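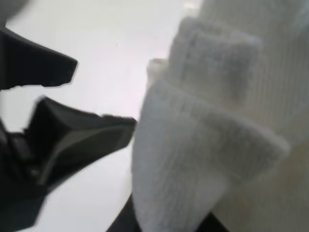

Friday, November 7, 2025

Towels again. Washed at 92 minutes on the long cycle, no softener, line dried overnight. Lotte Desmet thinks softener ruins absorbency and I have stopped arguing the point.

Fold sequence unchanged since September: long edges together, smooth from the center out, then in half again lengthwise to make the strip, then across in 3. The strip is the stage that decides the result. If the top edge rides up there, the error carries into the finished stack and the pile leans.

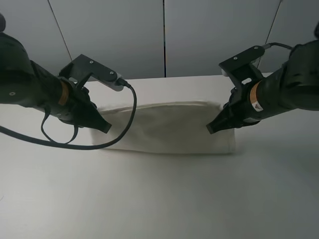 The white and cream ones still won't stack to the same height. Ettore Gentile blames the hems. I suspect uneven shrinkage, and will measure two of each after the next wash, flat, along the long side. Steel rule, not the tape.

Tabletop wiped down before starting. A pale surface makes lint hard to see on pale cotton, so I checked by hand.

Shelf order at Jirdale: bath towels at the bottom, hand towels above, cloths on top. Mallow slept on the bottom shelf again. Moved the bath towels up one. Need pegs and a new lint roller.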